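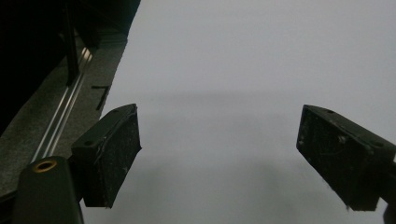
Pale gray-white surface, matte, with a soft band of shadow across the middle.

Home Gallery Workshop Notes Shop Contact
Search this site Go

The White Table

This page belongs to the small-objects part of the Illuvmont gallery. The pictures come from the long room at Prularach, where most of our table work is done. We keep the work surface plain and light so that small pieces are easy to find and easy to compare. A pale background also shows the shadows well, and we look at those when we set the lamps.

The table is wiped down in the morning and again at four. We use a barely damp cotton cloth, then a dry one. Dust is the main trouble in this room. It comes in from the hall, and it shows up on dark tools long before it shows on the white. Lint from the cloths is a smaller problem – we changed to a tighter weave in August and it helped a little.
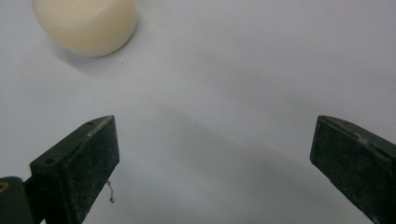 Rounded shapes are harder to light than flat ones. With a single lamp set high on the left, the shadow falls low and to the right and stays soft at the edge. We tried a second lamp from Reisinger for a few weeks and went back to one. Cream and ivory colors do best with the lamp pulled back a little, or the warm side goes too yellow in print.

Prints from this set are 5 inches wide on uncoated paper. They are filed in the Zedholm drawers under number 386, with the other table pictures.

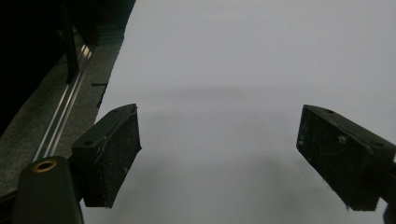 Scuffs, pale flecks and small screw holes on black, over the light gray-white surface.

Larger prints can be ordered from the shop page. Please give the drawer number when you write.

Contact | © Illuvmont Gallery | Back to top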